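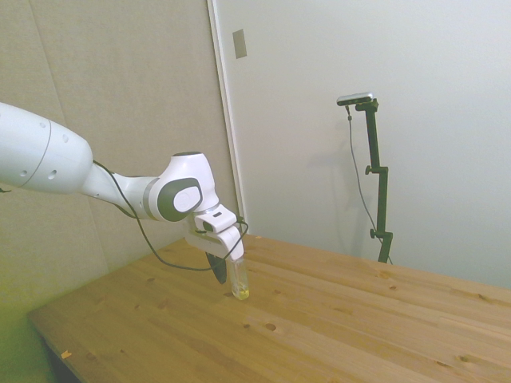

Ernside cell, bench notes, February

Task under review: moving filled pump bottles off the packing bench at Saler. At present the packers do this by hand, 700 bottles per shift at the busiest station. The complaint on record is wrist strain, mostly from lifting by the pump head. Ragnarsson wants a grip at the same point so the labels stay clean.

Settings: approach from above, fingers open, nozzle to the right. Speed limit left at the value from last week. Script saved as run 373.
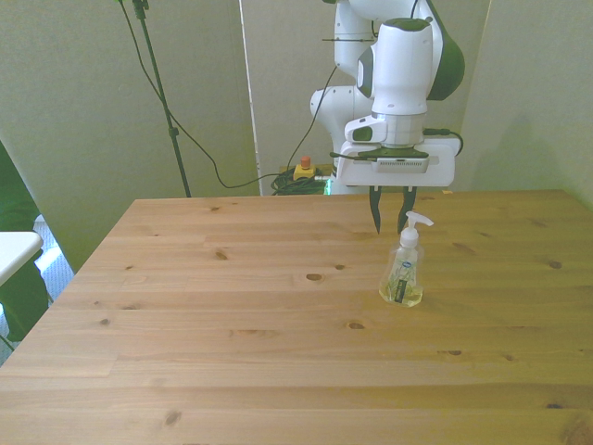

The open width matters more than I had allowed for. Too narrow and a finger can land on the nozzle – too wide and the close takes longer than a packer would. Start at the wide setting and step down.

Went over the staffing note again. Lamimeo's plan keeps all 16 packers but moves two per shift to checking and refills. They would need to learn restart and jam clearing. The draft gives that one afternoon, and I would ask for more. Several packers asked who decides the pace once the arm sets it. No answer in the draft.

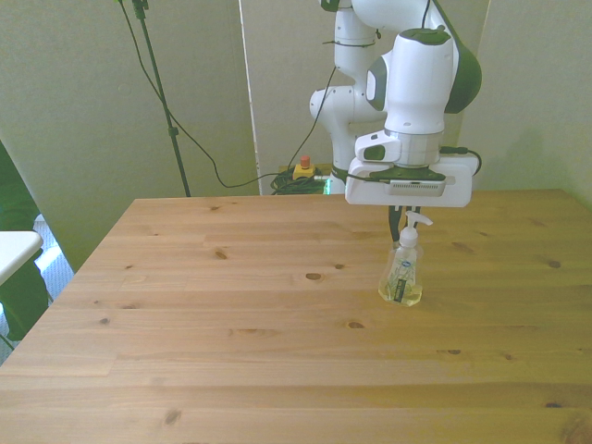
Grip force still to be settled. The pump head is the weak part of the bottle, and a side load at the collar could loosen it. Compare with a grip on the body, label side away.

To do:
– nine repeats at each width, log every close
– half-full and full bottles as separate sets
– ask Saler for the current break schedule
– add pace control to the staffing note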